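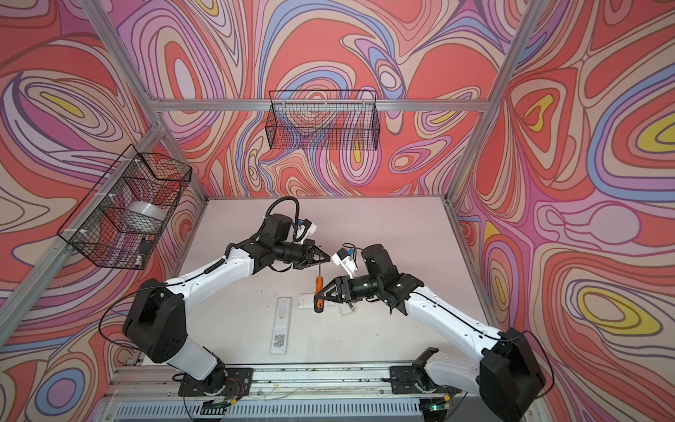
Forum > Crafts and Workrooms > Tables, Walls and Surfaces

White work table getting scuffed and gritty, loud walls behind it

Posted by plurska_porch, 4 Apr 2020

Hi everybody! I do small repairs at home (remotes, toys, little battery things, whatever the family hands me) and I have a pale tabletop that I loved when it was new. It's surrounded on three sides by panels I covered in this wild swirly print, coral and lavender and light blue with bits of yellow, kind of like a map of islands if the mapmaker had been having a really good day. I adore it and I'm not taking it down, so please don't start there, my sister already did.

My problem is the table. It has gray smudges and streaks that come back a day after I wipe, and there are always dark specks all over the middle. I've tried dish soap and I've tried one of those white foam erasers, which took off some of the gray but left a dull patch. I also keep losing small parts. A screw lands on the white and I find it fine, but if it rolls up against the print it's gone.
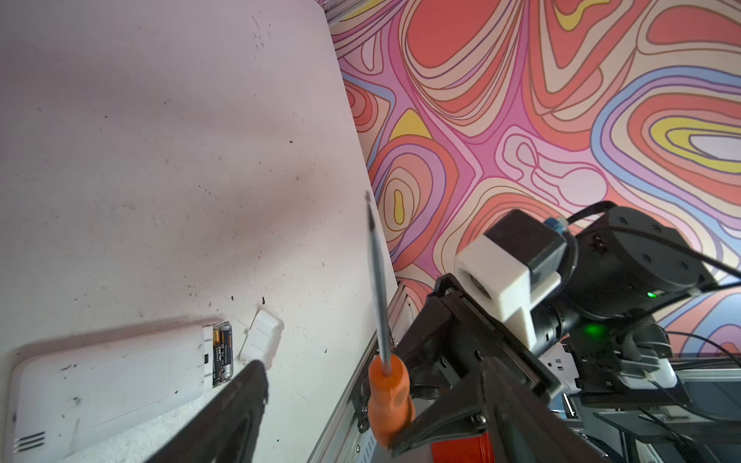
The dirty corner, with the battery cover off. See all the specks?

So two things. What gets the streaks off without making dull spots, and does anybody have a trick for the lost parts? I don't want to spend more than 80 dollars. There's a Lambert mat I've been eyeing but I don't know if it slides.

Posted by Ukitz_Garage

I had the same streaks for years. Stop with the foam eraser! It's a very fine sandpaper, basically, and once the shine is gone the dirt has something to grab onto. That dull patch is probably going to stay a little dull, sorry.

What I do: vacuum the grit first with the brush end, and I mean first, before any cloth touches it. If you wipe with specks on there you're just dragging them around, and I'd bet that's where a lot of your scuffs come from. Then warm water with a tiny squirt of dish soap, cloth wrung out hard, and then a second cloth with plain water. I used to skip the plain water and got a film every time. Dry it right away with a towel. For marks that are left I use rubbing alcohol on a cotton pad, but try it somewhere hidden, I don't know what your top is made of and some finishes hate it. And take the batteries out and move your project before you get anything wet near it.

On the parts, I put down an old light-colored hand towel whenever I open something up. Nothing rolls on a towel. Fuzz gets into stuff though, so I shake it outside beforehand. I also have a muffin pan for screws, a different cup for each step, and I go backwards through the cups when I'm putting it together again. Cost me 7 dollars at a yard sale last June.

Can't help with the mat, never had a Lambert.

Posted by tudent_mom_of_2

love the walls!! where did you get the print

Posted by slowsolder

I'd get a mat, but measure first. Mine came too wide and I had to trim it with kitchen scissors, and it looks like it. It does slide some on a smooth top. I stuck 2 strips of shelf liner under it and that took care of most of it.

For parts rolling into the print, you could run a strip of quarter-round or even just a rolled-up dish towel along the back of the table where it meets the wall. Mine's a wooden yardstick stuck down with putty. It looks dumb but I haven't crawled on the floor for a spring since. A plain gray or green mat is nicer on the eyes than white, too, at least for me under a bright lamp.

Agree about vacuuming before wiping. Put a sock over the nozzle with a rubber band if you're worried about sucking up a screw.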